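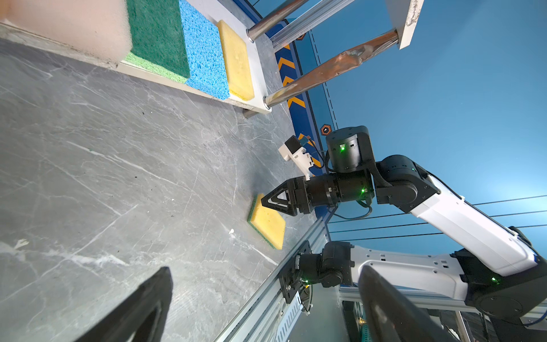
Skarow sponge-shelving policy, reviewed

Skarow is a training recipe for two-arm manipulation, released by the Petrauskas group along with code and a set of starting weights. I spent most of October with it on our bench at Dumport. Tariq Virk handled the teleoperation and I did the training and the scoring.

The idea is simple enough. You record demonstrations, train a policy that predicts short chunks of motion for both arms, then let it run and have an operator take over when it goes wrong. The takeovers are weighted more heavily than the original demos in the next round of training. Other methods do this too. Skarow's addition is a small model that scores each wrist view for how likely the next grasp is to slip, and it asks for help before the fingers close.

Our task was putting loose sponges onto a low two-tier shelf. Sponges are cheap, they come in every colour, and they deform enough to make a grasp hard to judge from above. 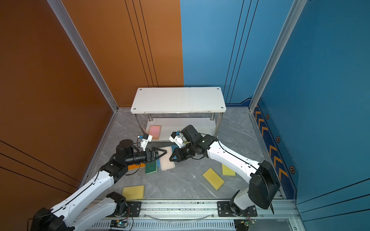
Piles are where the method earns its keep. When one sponge is lying partly over another, our old baseline, Zotmont, would go for the seam between the two and drag both. Skarow usually picks the top one and holds it clear before moving to the shelf. We recorded 3000 demonstrations and kept 2757 after throwing out the ones with dropped packets or a bumped camera. Over 300 test runs it beat Zotmont on every starting layout we tried, with the biggest gap on the cluttered ones.

It is weaker on the lower shelf. The approach is tight, and the policy tends to hover at the edge for several seconds before committing. Hammad Tanoli suggested adding demos that begin with the gripper already at the shelf, and that cut the hovering but did not get rid of it.

Setup is the main complaint. The install notes assume one particular arm driver and the calibration script fails silently if the wrist cameras are swapped -- we lost an afternoon to that. Training took nine hours per round on our machine, which is fine overnight and annoying otherwise. The help requests can be too frequent as well. The default threshold had Tariq taking over on grasps that looked perfectly good to both of us, so we raised it after the first round.

I would use it again for soft objects in clutter. For single items on a clear table, Zotmont is quicker to train and I could not see much difference in the results. The code is tidy, and the authors have been answering bug reports -- the camera swap now gives a warning in the development branch.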